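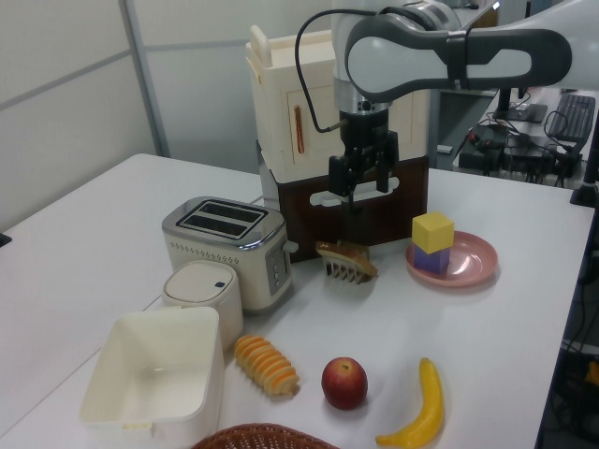
Toy Rental: Frequently Asked Questions

How does the Tandard toy library work?
You pay a monthly fee, pick a box from the list, and keep it for up to 90 days. Send it back and the next box goes out when we have checked the first one in.

What ages are the boxes for?
Most are packed for ages three to seven. Boxes with small parts are marked on the list and should stay away from younger brothers and sisters.

How many boxes can I have at home?
One on the basic plan, two on the family plan. Preschools and daycare centers can ask for the group plan, which covers up to 16 boxes at a time.

Which sets go out the most?
Play food, train track and wooden blocks. There is usually a waiting list for play food from November to February.

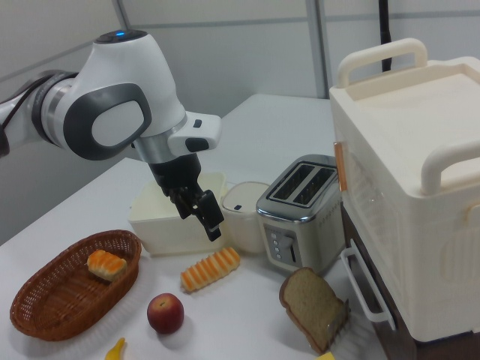
Play food: toy pastry in a wicker basket, striped bread roll alongside.

Can I choose single toys?
No. We tried it and the sorting took too long. You can leave a note with your order if your child already has something similar, and we will swap the box if another one is free.

How are the toys cleaned?
Plastic pieces are washed in warm water with mild soap. Wood is wiped down and left to air dry. Fabric goes through a machine wash – please tell us if your child reacts to detergent.

What if we lose or break a piece?
Normal wear is fine. Up to two small pieces per box are forgiven. After that we charge the replacement price, never more than $50 for one box.

Do I have to clean the toys before I send them back?
A quick wipe is enough. Please take out crumbs, stickers and modeling clay.

Can I buy a box we like?
Sometimes. Write to us before the return date and we will give you a price. Sets we can no longer replace are not for sale.

Do you take donations?
Yes, if the set is complete and clean. We have no room for stuffed animals or battery toys at the moment – our shelves hold 300 boxes and they are full.

How do I cancel?
From your account page, at any time. Your plan ends when the last box is back with us.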